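家事メモ:ハンバーガーの組み立てを機械に任せられる日は来る?

わが家の土曜のお昼はたいていハンバーガーです。焼くのは好き。でも、はさむ作業がどうにも面倒で、「これ、誰か代わりにやってくれないかなあ」と毎回思っていました。床掃除はもうロボット任せですし、食洗機もあるし、じゃあ次は台所の手先仕事でしょ! と勝手に期待しているわけです。

そんな話をブログに書いたら、読者のエテネシュ・レンマさんから長いメールをいただきました。パンと具をきちんと並べておけば、つかんで重ねるところまでは機械にもだいぶ見込みがある、でも並べるのは今のところ人間ですよ、とのこと。なるほど、つまり「下ごしらえの配置」が勝負なんですね。

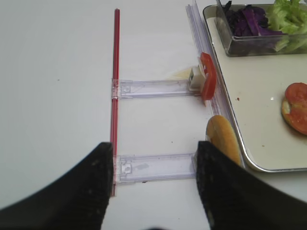

写真提供:Plotbridge

トマトって、手でつまむときも気をつかいますよね。強く持てば汁が出るし、弱いとつるっと逃げる。輪切りを寝かせたままだと下に指が入らないので、トマトを縁で立てて透明なレールに寄せておくやり方は、人間の台所でもまねできると思いました。私はさっそく、まな板の横に細長い保存容器を置いて、内側の壁にトマトを立てかけています。取るときに指が両側から入って、これがとても楽!

ついでに、機械向けの工夫で人間にも効いたものを書いておきます。

具の置き場所は毎回同じにする。わが家はパンが左、肉が右。子どもに手伝ってもらうときも「右のを取って」で通じます。

葉物はひとつの容器にまとめ、ふたは先に外しておく。ふたを開けるというのは機械には別の仕事になるそうで、考えてみれば、汚れた手でふたを開けたくないのは私も同じでした。

トマトは切ったらキッチンペーパーに立てて水気を切る。2分で十分です。長く置くと今度はしなびてきます。
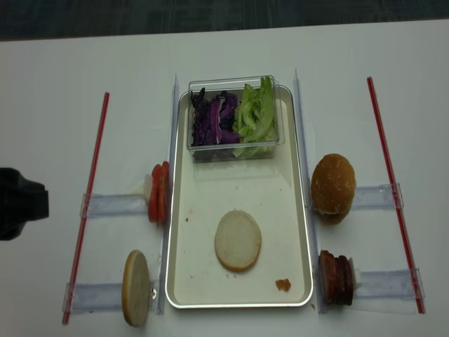 わが家でいちばん時間を食うのは、実は重ねる作業より「次はどれだっけ」と手が止まる時間です。去年の11月、親戚が集まってバーガーを23個作ったときなんて、途中でチーズを忘れ、開けて入れ直し、上のパンが割れてもう大騒ぎでした。そこで最近は、下のパンだけ切り口を上にしてトレイの手前に置き、奥にキャベツとレタスの容器、トマトや肉はトレイの外側、という並べ方にしています。真ん中が作業場、まわりが材料置き場と決めてしまうと、手の動きがすっきりするんですよ。肉を立てて並べるところまでは、うちの薄切りベーコンではへなっとして無理でしたけど。

さて、肝心の「もう任せられるの?」ですが、私の答えは「まだ待ち」です。パンのふくらみ方は袋ごとに違うし、レタスはちぎるたびに形が変わるし、千切りキャベツを「ひとつまみ」なんて、夫に頼んだって毎回量が違います。同じ大きさのものを同じ場所から取るなら期待できそう、葉物をふんわりのせるのはかなり先かな、という感触です。

もうひとつ気になるのが片づけ。道具を並べればそのぶん洗い物が増えますし、透明なプラスチックは油がつくと目立つんですよねえ。うちの容器は、ぬるま湯と食器用洗剤にしばらくつけて、やわらかいスポンジで洗っています。研磨剤入りは細かい傷がつくので使いません。みぞのあるものは古い歯ブラシで。この仕事こそ代わってほしい!

コメント欄ではナレディ・シャバララさんが「任せるなら組み立てよりトマトのスライス」と書いてくださいました。私は刃物を任せるほうがこわい派なのですが、みなさんはどうでしょう。次回は、冷めてもかたくならないバンズの温め方を書く予定です。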